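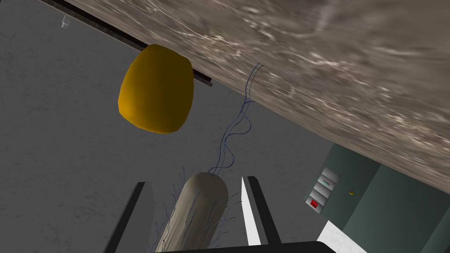 Re: [sim-practice] Draft rules for wrist camera scenes, section 4

Thanks for the comments so far. I have gone through them up to the ones sent in November. One needs a longer reply.

Hipólito Gaete wrote:
> Section 4 says every run must start from a saved scene file and a
> logged seed. We do that at Skumstead. But it says nothing about thin
> parts such as wires and bristles. Two runs from the same seed can
> drift apart once the fingers close on something like that. Do we
> count that as a failed repeat?

I would say no, as long as the drift is written down. My proposed text for 4.3:

"Where a scene has wires, strands or other thin flexible parts near the gripper, the log shall give the solver time step and the contact settings. Repeats are judged on the final pose of the gripped object. The shape of the strands is not judged."

For 4.4 I would add a rule on background items. If a kitchen scene has a switch plate or an indicator light on a cabinet, the log should say if it works or is only for looks. At Sollulus we had a policy that kept reaching for a red button that did nothing, and it took us 2 weeks to find out why.

Camera tilt stays as it was in the last draft. Record it per episode, and don't level the images before they are stored.

On storage, Anero asked for all frames to be kept. I think up to 600 per episode is enough for review.

Please send changes to 4.3 and 4.4 to the list, with the clause number in the subject line.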